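Small Shelves: Joints, Loads and Cleaning
Workshop notes by Qusai Atallah
June 2018

Most small tiered shelves fail at the joint between the post and the board. The board itself seldom breaks. A post that has worked loose lets the upper tier rotate slightly each time something is set down, and the rotation enlarges the hole. Once the hole is oval, tightening does little. The notes below cover dowel-post shelves in the size sold for desks, nightstands and bathroom counters.

Checking for play

Empty the shelf and set it on a hard, level surface. Hold the bottom board down with one hand and push the top board sideways with the other. Movement at the top with none at the bottom points to the upper joints. If the whole unit rocks, check the counter with a level before blaming the shelf.

Mark each loose joint with painter's tape. Number the posts and boards on the underside before taking anything apart. Posts that look identical often differ slightly in length, and swapping them puts a twist in the assembly.

Refitting a loose dowel

Pull the post straight out. Do not rock it. Scrape old glue from the post end with a dull blade and from the hole with a rolled strip of 100-grit paper. Wipe both with a dry cloth.

For a gap you can feel but hardly see, wrap the post end in one layer of cotton thread, brush on wood glue and press it home. For a wider gap, glue a thin shaving of matching wood around the end, let it set overnight, and sand it to fit. Paper and cardboard shims compress within weeks and should be avoided.

Wood glue holds poorly on painted surfaces. Scrape the paint from inside the hole, or use a two-part epoxy. I use the Gavine slow-set, mainly for the longer working time. Clamp with a strap passed under the bottom board and over the top one. Tighten until a bead of glue appears and stop there. Check that the posts stand square, wipe off the bead with a damp rag, and leave the strap on for 11 hours or longer.

Loading

Heavy items go on the bottom tier. Books should lie flat where the tier is shallow, with the largest underneath. An upright row puts its weight on a narrow strip and tends to slide toward the open side.
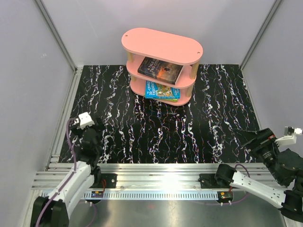 Three-tier oval shelf, books stored flat on the lower tiers.

A book that hangs over the edge by more than a quarter of its width belongs on a different shelf. Leave the top board for light things. Potted plants are a poor choice — the weight changes with each watering, and drips find their way into the post holes.

Cleaning painted boards

Dust first, with a dry microfiber cloth. Follow with a cloth wrung out in warm water and a drop of dish soap, then a dry one. Melamine sponges dull a gloss finish and should be kept for scuffs on matte paint. Spray cleaner goes on the cloth, never on the board, where it runs into the joints and swells the post ends.

Ink usually lifts with rubbing alcohol on a cotton swab. Test underneath first. On the Stadik water-based enamel I had in May, alcohol softened the paint within a minute.

Feet and mats

Felt pads collect grit and will scratch a varnished top. Replace them yearly. Thin cork or silicone discs hold better on smooth surfaces. Cut all of them from the same sheet — mixed thicknesses will make a sound shelf rock.

Recheck the joints two weeks after any repair, again with the shelf empty.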